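Westley Match Scoreboard – User Manual
Section 4: Preparing the scoreboard before the game 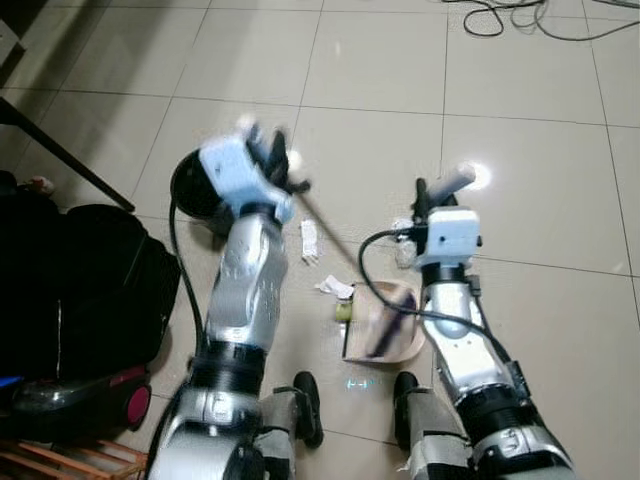 Please read this section completely before you connect the control desk for the first time. The steps are the same for soccer, handball and field hockey. For basketball you need also the shot clock, see Section 6.

4.1 Connecting the control desk

1. Put the control desk on a stable table near the halfway line. The operator must see the referee and both benches.
2. Connect the gray data cable to the socket marked DISPLAY. Turn the ring to the right until you hear a click.
3. Connect the power supply. Do not switch on yet.
4. Switch on the display first, then the control desk. If you do it in the other order, the desk shows message 47 and you must start again from step 4.
5. Wait until the green light stops blinking. The clock on the display shows 00:00.

Note: The data cable may not be longer than 93 meters. For larger fields, use the Dafis radio module (sold separately).

4.2 Choosing the sport

1. Press MENU and hold it for 2 seconds.
2. Choose the sport with the arrow keys and press OK.
3. Set the length of one half. For youth games, please check the rules of your league, as the factory setting is for adults.
4. Choose if the clock counts up or down. In soccer it usually counts up.
5. Press OK again to save. The desk keeps this setting also when the power is off.

4.3 Entering the team names

1. Press TEAMS. The cursor is now on the home team.
2. Type the name with the keyboard on the desk. Names with more than ten letters run across the display – this is normal and not a fault.
3. Press the down arrow and type the name of the visitors.
4. Press OK.

Note: If you have the Falolell software on a laptop, you can load the names for the whole season at once. See Section 9.

4.4 Test before kickoff

1. Press TEST. All the lamps of the display come on. Look if one stays dark.
2. Press HORN one time, shortly.
3. Add one goal for each team, then take it away with the key CORRECT.
4. Start the clock, let it run for a few seconds, stop it and press RESET.

Caution: The horn is very loud. Make sure that no person stands directly under the display when you press HORN or when the half ends. The horn sounds then automatically.

Caution: Do not open the back cover of the display while the power is connected. A damaged lamp row should be changed only by a trained person. The order number for the lamp row is 131.

4.5 If the display stays dark

Check the fuse beside the power switch. If the fuse is good, try the spare data cable from the Tromamness bag. When the display is still dark after this, write down the message number on the desk and contact your dealer.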